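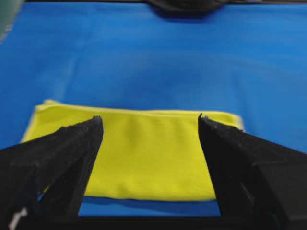
Tavlow folding set, data card

Version: first one we let out of the building
Last edit: May 4, 2024
Status: usable, card still being filled in
Questions: use the tracker, please don't walk over to the line

What it is

Wrist camera recordings of cloth folding at Tavlow, the linen and cleaning-cloth plant. One arm, two black fingers, one cloth at a time on a blue surface. Recorded next to the hand folding tables during normal shifts. Goes with short notes from the folders and packers about what the arm did to their day, see notes/.

Read the notes. People download the recordings and skip them, and then ask us why half the runs start late.

Numbers

Runs recorded: 3,181
Runs kept: 2,898
Runs with a person stepping in: 328 (all of these are in the kept set, flagged)
Staff who wrote notes: 21

Dropped runs were mostly bad starts and camera dropouts. No run was dropped for a bad fold. If the fold came out crooked it's in there.

Folders

runs/ one folder per run, video plus gripper log
labels/ one row per run
notes/ text from staff, names removed, spelling left as is
shifts/ which shift pattern was in force, before and after the January change
old/ ignore, first labels, kept so the scripts dont break

Label fields

run_id
cloth_type: microfiber, tea towel, napkin, other
start_state: flat, half, folded, heap
end_state: same values, plus off_table
helped: yes / no
helped_how: free text, short
grade: a packer's call, pass or redo

start_state and end_state were labeled from stills. A cloth that is already folded at the start is a re-grip or squaring run, don't count it as a fold. We did that once and the numbers looked great for a day.

grade is by a packer, by eye, same standard as hand work. No ruler. Two packers don't always agree and we kept both grades where we had them.

What changed on the floor

Before: everybody folded, everybody packed, swap when your hands got tired. Cart of cloths on one side, boxes on the other.

After: the arm takes microfiber only. Folders do everything else plus whatever the arm leaves. One person per shift is the "minder." Minder feeds cloths, fixes jams, hits resume.

From the notes, in short:

- less wrist pain, several people said so, mostly the ones who used to get the microfiber carts
- minder is a boring job and also a tense one. You can't leave, you can't really do anything either
- microfiber was the easy cart. Now the hand tables get napkins and tea towels all day, and the hourly target stayed the same for the first weeks. That was a mistake and it was ours. Target was lowered after people complained, date is in shifts/
- the swap was also when people talked. It got quieter
- a few people like the minder job and ask for it. Trade is allowed now, it wasn't at first
- nobody was let go during the recording period. What happens after that isn't something this card can promise

Minder pay: same as folding at first, bumped up one step later. Not all the notes know about the bump, check the order before you quote them.

Collection

Arm run by the Costik controller, stock settings. Cloth comes in from the left cart. Lights are the normal overhead ones. Surface gets wiped at shift start.

Conneely did the first pass of labels, we redid start_state in house after finding heap and half mixed up all over. Fixed now, I think. If you see a heap called half, file it.

Consent

Staff were asked on paper, could say no, could pull out later. Pulled runs are gone from the release and from the backups. Camera sits at the wrist and points at the work. Audio was never recorded. Any run where a face or badge got in was removed.

Please don't use helped and shift together to work out how fast a given person is. Minder names aren't in here but the shifts are small and somebody could guess. Staff agreed to the recordings on the condition it wouldn't be used for that, and the license says so too.

Known problems

- far part of the view is soft, focus is set for the finger tips. Don't bother trying to label stuff back there
- yellow cloths are over represented
- blue surface everywhere, a model trained only on this will probly fall over on a white table
- finger wear changes across the set, no field for it yet
- resume button presses logged late on the earliest runs, clock drift
- night shift is thin

Not good for

Speed claims. The arm waits on the minder and the wait is in the log, so run time isn't fold time.
Head count planning. Seriously. One plant, one cloth type.

Related

Geremero set, same label fields, different plant, towels only. Don't merge without renaming run_id, they overlap.

Todo

- finger wear field
- second grader for the night runs
- ask the folders again after six months, same questions
- clean up old/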